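Re: [handtrack-users] wrist pose jumps when the cloth folds over
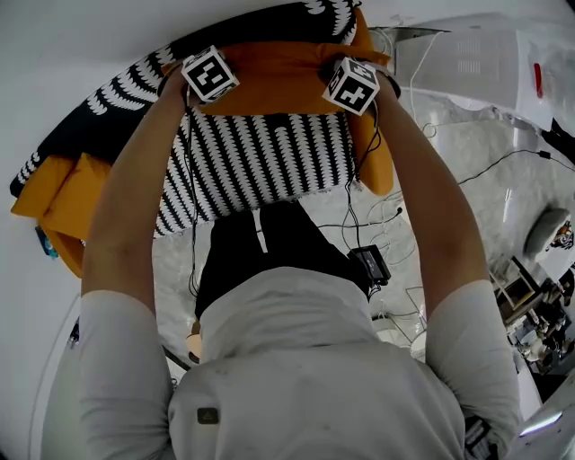
Blanket folding, head view, both cubes showing.

Hi Shiuli, hi all,

Sorry for the slow answer, I was deep in the export code most of August and let the list pile up. Quoting the bit I'm replying to:

> On Shiuli Amarasinghe's setup, same version as yours:
>
> We get clean wrist tracks on the rigid stuff (cups, boxes, the
> drawer) but as soon as we switch to towels the pose goes crazy for
> a few frames at a time. The cube doesn't look blocked to me, or
> only a little. Then it comes back as if nothing happened. Is this
> the detector or the filter? I've tried smoothing it harder and
> that just makes the whole thing laggy. Selvaraj thinks we should
> throw the head camera poses out completely and trust the IMU.
> Also, do you calibrate the fisheye once or every time somebody
> puts the rig on?

I'd bet on neither the detector nor the filter, at least not first. I had the same thing and it was the step between them, where the corners get turned into a pose. Look at the frame I put at the top. Both cubes are up there near the hands, the left one is tilted a bit, and at that angle you don't get a nice square-on look at a tag. A small tag seen by a very wide lens has two poses that fit the corners almost equally well, and the solver picks whichever has the lower error in that frame. One pixel of noise and it picks the other one. So you see the wrist snap over to some impossible angle and then snap back, and the corners looked perfect the whole time.

With cups you mostly get away with it, I think because people hold their hands in a few standard ways and two faces of the cube are usually in view. With cloth the arms go all over the place and a corner of the fabric is forever flopping over one face. Then you're down to a single tag and you're flipping coins.

What I do now:

First, solve the cube as one body. Put all the corners from all the visible faces into one call, with the cube geometry as the model. If you're still on the default config you're solving each face by itself and averaging, and averaging a right answer with a flipped one gives you something that is wrong in a brand new way. The switch is joint_faces, in the markers section, and it's off by default for old and boring reasons (my fault, there was a bug in the corner ordering and I never turned it back on).

Second, when there is only one face, keep both candidates. Don't let the solver choose. Pass the pair along to the tracker and let it take the one closer to where the gyro says the wrist should be. Over a gap that short the gyro is plenty good. This is where I'd meet Selvaraj halfway – the IMU is great for breaking the tie and pretty terrible for telling you where the hand is after a few seconds. I tried IMU only on one of the Nalby sessions and by the end of the clip the left hand was floating somewhere over the neighbor's parking lot.

Third, gate on face area and drop the tiny ones. Anything under 23 pixels on a side in the undistorted crop goes in the bin for me. You may want a different number, it depends on your lens and how long your wearer's arms are. Plot the reprojection error against tag size for one session and you'll see where it goes bad, there's a pretty clear knee.

I ran this on the blanket set that Ashraful put together. It has 198 clips, all folding, all with the full rig. With the default config 13 of them came through with no flips at all. With the joint solve turned on, that went up a lot, and with the tie-break on top I have a small handful left that are bad. I went through those by hand and they're nearly all the same moment: arms up, cloth being turned over, cube completely hidden for longer than I want to coast. For those I mark the span as untracked and move on. Please do the same and don't interpolate! Chaminda trained on a batch where somebody had filled those gaps with a spline, and the policy learned a lovely smooth little wave in the middle of every fold. It took us ages to work out where it came from.

On smoothing, turn it back down to where it was. A flip is an outlier and you want it gone before the smoother ever sees it. If you crank the smoother you spread one bad frame over ten good ones and you pay for it in lag, like you noticed.

Calibration: the lens itself once, and then again if it gets dropped or somebody twists the focus ring. I use over 2000 corner points and make sure a good share of them are way out toward the rim, because that's where the hands go half the time. The usual mistake is waving the board around in the middle where it's comfortable. You get a beautiful error number and the model is garbage at the edges. Also make sure you picked the fisheye model and not the ordinary one with extra terms. I know the docs make them sound interchangeable. I'll fix the docs.

The cube-to-wrist offset is another matter, and that one I do every time the rig goes on. The straps never land in the same spot twice. There's a script for it, wrist_offset in the tools folder: roll each wrist slowly for a bit with the elbow still, and it fits the offset. Jordan wrote a nicer version for the Gridex people that beeps when it has enough data. Jordan, if you're reading, could you push that somewhere the rest of us can grab it?

One more to check before you change anything. Are your head camera and your IMU on the same clock? We had the logger stamping on arrival, and with a long USB chain that drifted enough to make the tie-break pick the wrong candidate in fast moves. Easy test: clap a few times in view, then line up the spike in the accelerometer with the frame where the hands meet. If they drift apart between the start and the end of a session, sort that out first or you'll be chasing ghosts.

If you can send me one bad towel clip with the raw corners (not just the poses) I'll run it through my branch and send back the plots. Morning your time is fine, I'm usually around.

The branch is called two-candidates. It's messy, the tests for the left hand are commented out, and you need to rebuild the viewer or it'll crash when it sees two poses for one wrist.

Ekanayake

> Oh and one more thing, does the viewer work for anyone over
> remote desktop? Mine opens to a grey window.

Forgot this one. Start it with the software rendering flag. Slow, but it draws.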